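Static shock from desk and shelving in carpeted room
Asked by Dzifa Addo
Apr 19, 2018

I have a ground-floor room with glued-down carpet tile, dark, low pile, over a concrete slab. In dry weather I get a shock from nearly every metal thing in it: the door handle, the shelving uprights, the side of the PC case. Twice the monitor has gone black for a second when I sat down, and once a USB drive dropped off and had to be plugged back in.

The carpet was installed last July by the previous tenant. The only paper left behind is a packing slip that says Golard, with no mention of static. The chair has plastic casters. I usually wear rubber-soled shoes. The hygrometer on the wall reads low all winter, but I do not trust it.

I would like to fix this without tearing up the floor. Is a spray worth buying? Does grounding the shelving do anything?

Ohemaa Osei

Get a humidifier. We had the same thing in our front office and it went away once the humidity came up. Also stop wearing those shoes.

Asanka Abeysekara

The charge is generated on you, by the soles and the casters separating from the carpet. The shelving is only where it leaves. Grounding the shelving will not reduce the shocks and may make them a little sharper, as the metal can then take the whole charge. Leave it alone unless it needs a ground for electrical safety.

In order of cost:

1. Measure the humidity properly. Put the hygrometer in a sealed bag with damp table salt for a day. It should read 75 percent. Note the error and correct for it. If the room is below 30 percent, bring it up to between 40 and 50.

2. Replace the casters with conductive ones. The chair base has to be conductive too, or they do very little. Leather soles are better than rubber.

3. Topical antistatic treatment. It works, but it wears off in the traffic lanes first and shampooing removes it. Test a tile under the desk for color change.

4. A dissipative mat under the chair, with a ground cord through a 1 megohm resistor. The cord goes to the ground of the outlet. Do not use a plain wire without the resistor.

If you are ever replacing tile, ask for the resistance to ground in writing. "Antistatic" on a carpet label usually refers to body voltage in a walking test, and a tile can pass that and still be a poor path to ground.

Our own room has dark carpet throughout. I went with humidity control and never sprayed it.

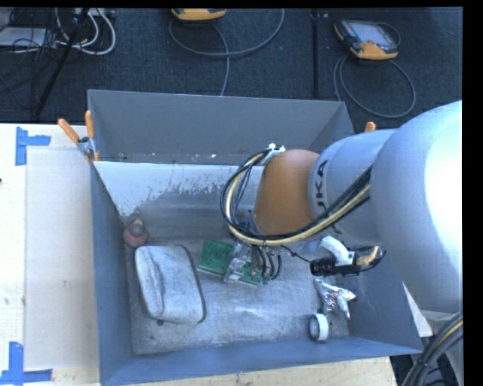

Our work area, with the carpet behind the table.

For the monitor dropout, move the video cable away from the chair and try a shorter shielded one. A discharge near the cable is enough to upset the link. It need not touch the screen.

Ewurabena Nartey

Agree with most of the above. One addition on the spray: I used the Dotley concentrate, diluted as directed, and it lasted six weeks at the desk and much longer along the walls. Vacuum first. Keep people off it until it is fully dry.

I would not bother with fabric softener in water, which gets recommended a lot. It leaves a residue that picks up dirt, and the tiles nearest our door went gray from it.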